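# Crossing Skimivik by Ferry and Bus

Skimivik is an archipelago with one road, two harbors and a bus that waits for the boat. Most visitors see it in a day and leave with photographs of the outer cliffs. A longer stay takes more planning, mainly on account of the timetable.
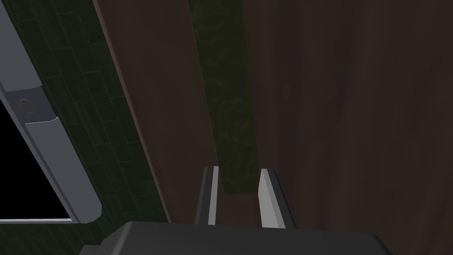
## Getting there

The car ferry leaves the mainland pier at Hullard twice a day from June through the end of summer, and once a day outside that period. The crossing takes 84 minutes in calm water. In a strong westerly the captain takes the longer inside channel, and the bus on the far side is held until the ramp is down.

Foot passengers rarely need a reservation. Vehicles do. The car deck holds 16 standard cars, fewer when a freight truck is booked, and the Thursday morning sailing normally carries one. Drivers without a booking may join the standby lane, which is loaded in order of arrival. Vehicles over the posted height limit must be declared when booking, as they can only be placed in the center row.

Tickets are sold at the pier office and on board. The onboard machine takes cards only.

## The road

The island road runs from the ferry ramp to the old harbor at Ellodix, crossing four causeways on the way. It is paved for its full length but has one lane, with passing places marked by white posts. Local practice is for the driver nearest a passing place to pull in, whichever direction has the slope. Caravans are permitted as far as the third causeway – beyond that point the turning radius at the quarry bend is too tight.

The bus covers the same route. It stops on request between villages, and the driver will set down hikers at any passing place where the bus can pull clear of the lane. The last departure from Ellodix connects with the evening ferry. Missing it means a night on the island or a taxi, and the taxi has to be booked by the previous afternoon.

Cyclists will find the gradients moderate and the wind a bigger problem. Prevailing westerlies make the outbound leg to Ellodix slow, so many riders put the bicycle on the bus and ride back. The rear rack takes five bicycles.

## Where to stay

Accommodation is concentrated at the two ends of the road. The Malý guesthouse, a short walk uphill from the ferry ramp, is open all year and serves dinner to non-residents if asked by noon. Its front rooms face the pier and catch the noise of the morning loading. The rear rooms are smaller and quieter, and cost the same.

Ellodix has a campground on the level ground behind the harbor wall, with showers, a drying room and a shelter for cooking. The soil is thin over rock, and ordinary pegs will not hold on the seaward side. Stones are provided for guy lines. Campers who arrive on foot are not turned away when the vehicle pitches are full.

## Walking

The signed path around the north headland starts at the Ellodix slipway and takes about five hours at a steady pace. It is marked with yellow paint on rock and is hard to follow in fog, particularly across the peat section, where the paint marks give way to short stakes. Water is available only at the start.

A shorter route links the second and third causeways along the shore. The lowest part floods at spring tides. The tide table is posted in the bus shelter at the second causeway, and times are given in standard time all year, so an hour must be added in summer.

Dogs are allowed on both paths but must be on a leash until the end of the nesting season. The gate at the north headland closes on its own weight and should be left unlatched.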